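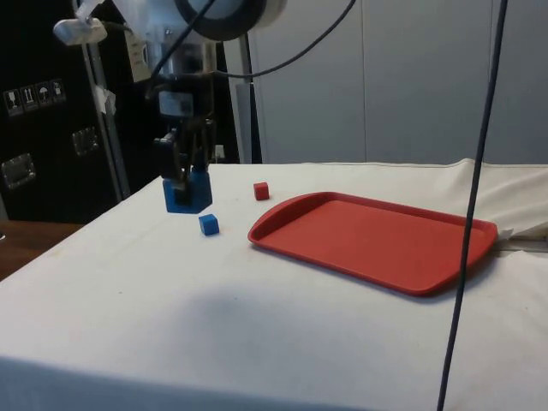
Gripper closed on the blue block, white cloth on the table.

31st August

Proofs of the Dirov reprint came from Timmermans this morning. Two copies, one on the cream paper and one on the white. I prefer the cream, but the spine is wider with it and the title sits too much to the left. I measured it twice. The cover file must be corrected before we order, and Corrado Martinelli has the only version with open layers. Wrote to him at noon.

Interior: the running heads are wrong from chapter 4 until the end, they still show the title of the first edition. My mistake, I changed the master page only in one section. Widows on several pages, I marked them in pencil. The small map is printed too dark at 400 dpi with the old profile. Try again with the profile which the printer sends, not ours.

E-book: the file passes the checker now. Footnotes jump correctly and also jump back, which was the problem in June. On the old reader the chapter titles still break in the middle of a word. I turned off hyphenation for headings and did not yet test it.

Quantity. We sold 82 copies of the first edition directly and the rest through Trikside, more than 3,695 in total with the e-book. Corrado wants to print 600. I would print 400 and keep the money for the Zovo translation, where the second half of the fee is still open. We did not agree on the phone. To discuss again when he has seen the cream copy.

ISBN: the reprint keeps the old one if we change only errors. But the new foreword is eleven pages, so I think it is a new edition and needs its own number. Ask before the cover goes out, the barcode depends on it.

To do:
spine width, new cover PDF
running heads ch. 4 to end
map with printer's profile
headings on old reader
send cream copy to Corrado (keep the white one here, shelf by the door)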